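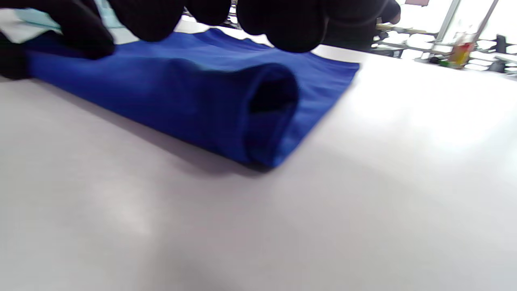

Item 3, garment folding: blue garment on the table, gloved hands at work.

Prerlow Household Automation Working Group
Minutes of the February meeting
Start 2:10 p.m. Quorum present.

1. Minutes of the previous meeting
Approved with one correction. Under "Dishes," the word "loaded" should read "unloaded."

2. Report on the Noma trial
The group heard the written report on the Noma laundry arm. Over the trial it attempted 1,661 folds on towels and pillowcases. Towels were judged ready for use in the home. Pillowcases were not, mainly because the arm often picks up one layer when it needs both. Two members asked that "ready" be defined before the report goes out. The secretary will add the definition used last year: a person would put the item in the closet without touching it again.

3. Garment folding
Discussion of whether shirts should stay on the "not yet" list. One view was that a long, narrow fold is within reach now, provided the shirt starts flat. The other view was that shirts never start flat in a real laundry basket, and that sleeves are still where most attempts go wrong - they roll, stand up off the table or end up under the body of the shirt. A person fixes this by feel and hardly notices doing it.
Agreed: shirts stay on the "not yet" list. To be looked at again when Nikzad sends its results on sleeves.

4. Shop-floor chores
Clulinari has had a shelf-restocking machine in its Prerlow store since the fall. It handles boxed goods without much help. Soft packs and anything hung on a hook are still done by staff. The store logged 2,125 items placed, and staff had to straighten more than 1,000 of them. The store manager's letter says the machine is worth keeping for the night shift but has not cut anyone's hours.
A member objected to counting a crooked box as a failure. After some discussion the group kept the count as it is and will add a separate line for items that fell or were put on the wrong shelf.

5. Wiping and sweeping
Deferred. The paper was not circulated in time.

6. Public summary
The draft says machines "can now do the laundry." Changed to "can fold towels." Carried, one against.

7. Other business
The room is booked by another group from 4:00 next time, so the meeting will start half an hour early. Parking passes must be returned to the front desk.

Actions
Secretary - add definition to the Noma report.
Chair - write to Nikzad and ask for its sleeve results, including the failed attempts.
Clulinari contact - get the revised count.

Closed 3:45 p.m.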